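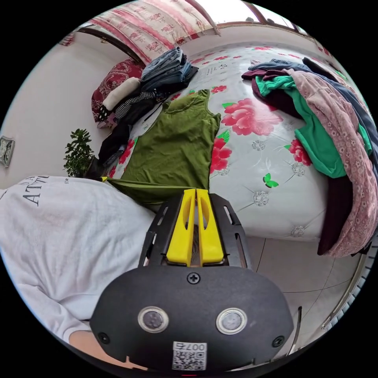

Home Explore Threads Lists Log in

Karthikeyan Hegde
2019-08-26

I have now read 4 different articles telling me to replace my mattress every eight years and I would like to know where the eight comes from. So I went looking. Thread.

First stop was Uvton, who make the mattress I own. Their site says "experts recommend" eight years. No expert is named. There's a little superscript 2 next to the sentence and I got excited. It goes to a footnote about shipping.

Second stop, a sleep blog. It cites another sleep blog. That one cites Uvton. I drew it on the back of an envelope and it's a circle with a coupon code in the middle.

I did find one survey. It was run by Gasley, who sell mattresses. 577 people who had just bought a new mattress were asked if they slept better than before. Most said yes. I would also say yes if I had just spent that kind of money.

What I wanted to see: the same people asked again a year later. Or a group who were told they had a new mattress and got their old one back with a clean cover. I understand why Gasley didn't pay for that one.

Someone is going to reply with the dead skin thing. "Your mattress doubles in weight in ten years from dust mites." I have heard this since I was a kid. Has anyone weighed one? I mean put a mattress on a scale, slept on it for ten years, and put it back on the scale?

If you have, please write to me. I'm serious. I'd take a pillow at this point.

Mites are real, and if you have allergies they matter, I'm not arguing with that. My sister gets a blocked nose in any hotel with carpet. But her doctor told her to get a zip cover and wash the sheets hot. The doctor did not say to buy a bed.

OK, the trial period. "Sleep on it for months, send it back free." Sounds brave of them. Then read the terms. Taso wants it clean, unstained, in a bag they sell you, and you have to have kept it at least 40 nights before you can even ask.

By night 40 you have gotten used to it, or you've thrown out the old one, or both. I don't think that number was picked by a sleep scientist.

(I called and asked. The man was very polite. He said it was so my body could adjust. I asked what happens if my body adjusts by hurting. He said he would make a note.)

Prices. The one I looked at last December was "up to 60% off, ends tonight." I bookmarked it. It has ended tonight every single night I have checked. At some point that's just the price.

Also, try comparing the same mattress in two stores. You can't. It has a different name in each one and a slightly different pattern stitched on top. Then they promise to beat any price on the identical model — very safe promise, that.

Firmness is my favorite. Uvton's medium is a 6. Gasley's medium is a 5. Taso calls theirs "universal." Out of what? Measured how? I asked in the store and the guy pushed down on it with his hand and said "see?"

I'll be fair. There is some decent work on back pain and firmness, and it mostly says the very hard boards our parents swore by weren't doing them any favors. Medium did better. That's a useful thing to know. It also says nothing about eight years.

And some mattresses are worn out. If you roll into the middle and can't get out, or there's a spring in your hip, go buy one. You don't need a footnote for a spring in your hip.

My parents' was cotton. Every few years the Nambiar shop would send a man to open it up, beat the cotton loose on the roof, and stuff it back in. Same mattress my whole childhood. I can't say it was good for anyone's back, but the man never told us it had expired.

What I'm doing: mine is nine. I turned it around so my feet are where my head was. I slept the same. Sample size of one, no control, and I did it on a night I was tired anyway, so don't quote me.

To the person asking about the warranty: read what counts as a sag. They measure it with nobody lying on it. I don't know about you but I'm usually on mine.

Muting this now. Three mattress accounts have followed me since lunch.

We use cookies to improve your experience. Accept / Manage settings

Contact · Copyright · Back to top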